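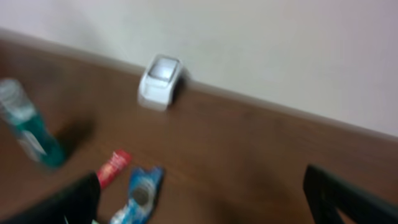

23/09/2026

Okay, so I finally know why the right arm has been reaching for stuff slightly late and slightly to one side, and I'm a little embarrassed at how long it took me, because the clue was sitting in the logs the whole time. Timestamps. It's always timestamps!

Quick recap for my own benefit, as I know I'll come back in February and not remember any of this. The wrist camera runs at 30 frames a second. The joint states come in at whatever rate the Buvenex driver feels like giving me (it says 200 a second in the config, and for once the config tells the truth). The detector runs on the wrist frames, spits out a box and a rough pose, and then a little piece of glue code that I wrote in one afternoon and never looked at again takes that pose and puts it in the table frame using the arm's position.

The arm's position *when*, though? That was the whole problem. I was using the newest joint state at the moment the detector finished, when what I needed was the joint state from when the frame was taken. If the arm is sitting still, who cares. If the arm is sweeping across the table toward the bottle, every object in the list gets smeared off in the direction of travel. The bottle moves, the blue package moves, the white thing at the back of the table moves, all by the same amount, all very confident about it. The confidence scores didn't even dip. I had been blaming hand-eye calibration for this since last week and had recalibrated so many times that I could do it in my sleep.

What tipped me off was plotting the object estimates in the table frame while I jogged the arm left and right by hand with nothing being touched. They should have sat there like rocks. They swam. Left when the arm went left, right when it went right, and then slid home whenever I let go of the stick. I sat there jogging it back and forth for way too long, it was kind of hypnotic.

The fix is boring. Keep a buffer of joint states (I made it hold 1,000, which is overkill, but memory is cheap and I'm lazy), look up the two on either side of the frame's timestamp, interpolate, use that. If the frame is older than anything in the buffer, throw it out and complain in the log. I wrote it before lunch, broke it, fixed it after lunch. The break was me mixing up which clock was which. The camera stamps frames on its own clock and the driver uses the computer's, so for a good while I was carefully interpolating between the wrong moments with great precision.

With that in, the swimming stopped for slow moves. For fast moves there's still some wobble, and I don't think software timing is going to save me there. The wrist frames just get mushy when the arm is really going. So I added a dumb sharpness gate: work out how crisp the frame is, and if it's under a threshold the detector doesn't get to update anything, the tracker just coasts on what it had. I didn't expect much from it and I love it. The pose estimates look so calm now.
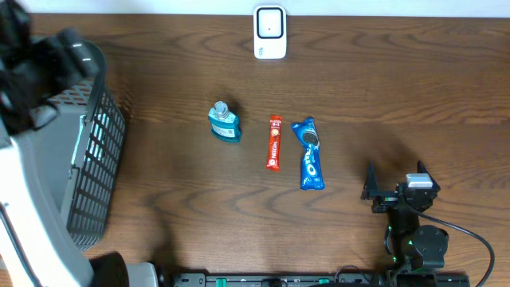

The other half of the day went to the planner, which I was dreading. Forholm is fine, I keep telling people it's fine, but it has opinions about collision geometry and I had given it a basket made of one solid box. So as far as the planner was concerned there was no inside to the basket. Every place goal I put in there came back as "goal state in collision," and I'd been working around that by placing from higher and higher up and letting things drop. Works okay for something light! Not a thing I want to do with a bottle.

I rebuilt it as four walls and a floor, all plain slabs. I skipped the lattice holes on purpose, no finger is going in through the side if I can help it. Planning time went up a bit, the paths look a lot more sensible, and the arm on that side no longer takes the scenic route over the top. I also bumped up the padding on the rail along the front, after a plan last night that had the elbow passing closer to it than I enjoyed watching.

Still on the list:

- the gripper cable isn't in the collision model at all. It loops out pretty far and I just sort of hope. Maybe a fat capsule on the last link?
- the label lookup has two names for the red one depending on which camera is asking. The head camera and the wrist camera need to agree before I merge their detections, otherwise I get a ghost object right next to the real one and the planner politely avoids it
- rerun the old logs, all 308 of them, through the new timestamp code overnight and see how many of the "calibration" failures go away. My guess is most
- write a test for the clock thing!! with a fake clock offset, so it screams if I ever do that again

Also I should really move the sharpness threshold into the config file. Right now it's a number in the middle of a function with a comment next to it that says "seems ok."

Left Suwannarat late and missed the good bus back to Civville, so I wrote the first chunk of this at the stop with my laptop on my knees. Battery at nothing by the time I got home. The overnight job is running, or at least it was when I closed the terminal, and I did remember tmux this time.

Print this entry | E-mail this entry

Recent entries
Calibration, again
Why does the left arm hate Mondays
Forholm upgrade notes (do not do this before a demo)
Cleaning up the launch files
A very small tracker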